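I've been meaning to tell you all what I think of the Narkcombe blog planner, and since Tamara Cârstea asked in the comments (hi Tamara!) I finally sat down to do it. I bought mine in November with my own money, so nobody sent me anything and I can be as picky as I like.

It's a spiral notebook with 200 pages, one spread per post. The left side has space for your title, your notes and the date you want to publish. The right side is for comments you owe people and blogs you want to visit. I love that right side! I used to lose track of who had stopped by, and then feel awful when I found a sweet note from Pendo Rweyemamu three weeks later.
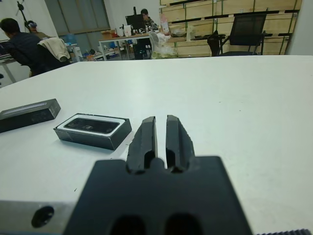
The paper is nice and thick. My gel pens didn't bleed through, though the purple one took forever to dry and I smeared half of a poetry prompt. The monthly pages are less useful to me. They want you to write down your views and followers every single day, and I just don't care that much. I have 517 followers (thank you, every one of you!) and checking once in a while is plenty.

My other gripe is the award section in the back. It only gives you 4 pages, and if you've ever been tagged for one of those chain awards you know the questions alone can eat up two. I ended up taping in extra sheets — not pretty, but they hold. The cover has started to curl at one corner too, and mine mostly lives on my nightstand.

Would I buy it again? I think so, yes. I've posted more regularly this winter than I did all last year, and I have drafts waiting, which never used to happen. If you do all your planning on your phone, you'll probably forget it in a drawer. Wafula Mrema tried one and went back to his app in a week.

I'm giving it four stars. If they ever make one with more award pages, somebody please tell me!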